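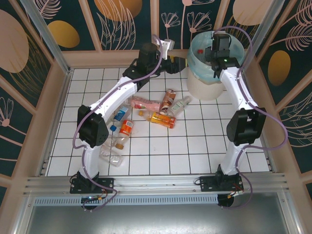

Issue 12, page 3

I've been reading up on the Skesten two-arm kit, which Pearce has been pushing hard since January. The pitch is that it tidies up your recycling. You get a pair of arms on a rail, and you supply the bin, the bottles and a lot of patience.

My trouble is with the word "sorting" in the brochure. Bottles on tile going into one lined bin is clearing a table. I can do that with a garbage bag and my own two hands, and I don't need purple cable looped around my elbows.

Evie Lightfoot thinks I'm being unfair. She says clear plastic is hard for these things to see, and harder when labels come in every colour. Fine, but then tell me how often it misses. The brochure doesn't say, and neither did Pearce when I emailed on Saturday.

The warranty is 2 years and leaves out the grippers, the part I'd expect to wear first. Grurlow covers theirs for 5. I'm holding on to my money until I get a reply.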